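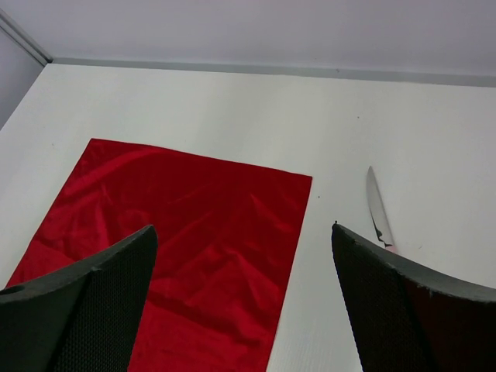 Red cloth on a white tabletop, gray wall behind.

Lists > Textile Care > Archive > March
Prev | Next | Thread | Author | Search
Filed under: Satin and sateen, Finishing

Subject: Re: color loss on polyester satin

Rawan Matar wrote:
> We have 236 pieces cut from the Dresetti red. Lot 1316 leaves
> color on the press cloth, the earlier lot does not. Is this
> crocking, or is the iron too hot?

Probably both. Disperse dye moves out of polyester under heat, so a dry rub test at room temperature can pass and the same piece will still mark a press cloth. Run the rub test again after pressing and compare the two.

Drop the iron one setting and press from the back. If lot 1316 still marks, the mill skipped or shortened the reduction clear - ask Awwad for the finishing record on that lot. A second rinse at home will not fix it.

Keep 12 pieces unpressed as a reference. I would not ship the rest before Monday.

Has anyone else on the list had this with Dresetti, or only with the Jamard goods?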